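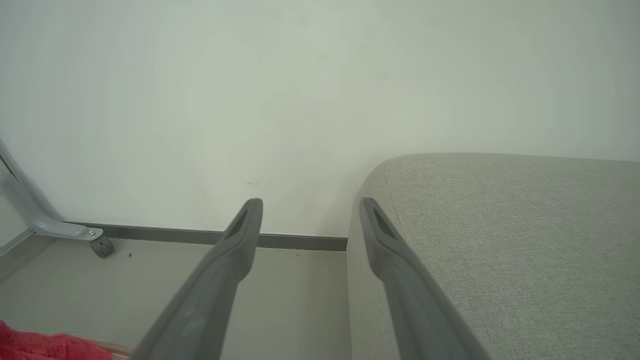 Figura 1. Encontro entre parede, rodapé e piso, com o apoio de um assento à esquerda.

Unidade 4 – Conservação de ambientes de estar e recolha de peças têxteis
Apontamentos de apoio à aula teórico-prática
Duração prevista: 62 minutos, dos quais 40 de trabalho prático

1. Âmbito da unidade

A presente unidade trata da manutenção corrente de salas de estar e de espera, com incidência em dois pontos: a linha de encontro entre a parede e o pavimento e a recolha de peças de tecido deixadas junto dos assentos. Os conteúdos dão continuidade à unidade 3, relativa a revestimentos, e pressupõem a leitura prévia da ficha de materiais distribuída em abril.

Consideram-se ambientes de estar os espaços interiores com mobiliário estofado, cadeiras ou bancos móveis e circulação regular de utentes. Excluem-se cozinhas, instalações sanitárias e zonas de arrumos, objeto da unidade 6.

2. Paredes claras e rodapés escuros

As paredes lisas de cor clara devem ser inspecionadas com luz lateral. Pequenos pontos e manchas ténues, como a mancha amarelada visível na figura 1, passam facilmente despercebidos com luz frontal. O formando regista a localização de cada marca antes de qualquer intervenção e ensaia o produto numa área discreta. No módulo emprega-se o detergente neutro Rirnus, diluído segundo a ficha técnica, com pano macio bem torcido. Não se admite o uso de esponjas abrasivas em superfícies pintadas.

O rodapé escuro sobre piso claro cria um contraste que torna evidente a acumulação de poeira na aresta superior. A limpeza faz-se em passagem contínua, da extremidade livre para o troço situado atrás do mobiliário. Quando o rodapé desaparece por trás de um sofá, afasta-se o móvel 45 centímetros, salvo indicação em contrário do responsável do espaço.

3. Assentos com rodízios

Os apoios metálicos com rodízios retêm cabelos e fibras no eixo. A verificação compreende o aperto do parafuso na extremidade do pé, a rotação livre da roda e o estado do piso por baixo desta. As peças que não cumpram um destes requisitos são etiquetadas e encaminhadas para a oficina Kalinowski. O assento só regressa à sua posição depois de o piso estar completamente seco.
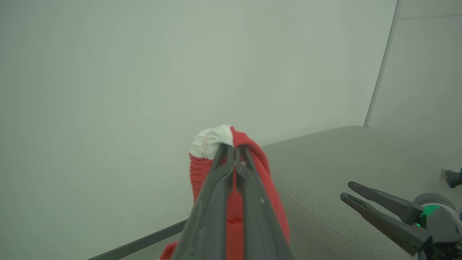

Departamento de Gestão de Espaços e Serviços Domésticos | Centro de Formação Cendier

4. Peças têxteis junto dos assentos

A figura 2 mostra uma peça vermelha e branca segura em dobras soltas, junto de uma superfície cinzento-clara de textura semelhante a tecido. A malha canelada sugere uma meia, mas a classificação definitiva exige que a peça seja estendida. Até essa verificação, utiliza-se na folha de registo a designação genérica "têxtil de pequeno formato".

Procedimento de recolha:

a) Segurar a peça por uma zona dobrada, evitando puxar por costuras ou fios soltos.
b) Levantá-la na vertical, sem a arrastar sobre o estofo.
c) Estendê-la sobre a mesa de triagem e observar direito e avesso.
d) Procurar o par, quando se trate de meias ou luvas, entre as almofadas e debaixo do móvel.
e) Depositá-la no cesto correspondente à cor dominante.

As peças que combinam vermelho e branco merecem atenção particular. A cor pode migrar para as zonas claras durante a lavagem, sobretudo nas primeiras utilizações. Na ausência de etiqueta legível, lava-se a peça em separado, a uma temperatura não superior a 31 °C, e seca-se à sombra. As costuras de cor contrastante são examinadas antes e depois da lavagem.

5. Trabalho prático

A sessão decorre na sala Mamby. Cada grupo inspeciona um troço de parede com o respetivo rodapé, um assento com rodízios e um conjunto de têxteis por classificar. A folha de registo deve indicar o estado inicial, o produto utilizado, a diluição e as anomalias encontradas. Os registos incompletos são devolvidos para correção e não contam para a avaliação contínua.

Entrega da folha de registo: até 5/9/26, na secretaria do departamento ou na caixa de trabalhos junto à sala Mamby.

Leitura complementar: ficha de materiais n.º 3, secções relativas a tintas laváveis e malhas caneladas.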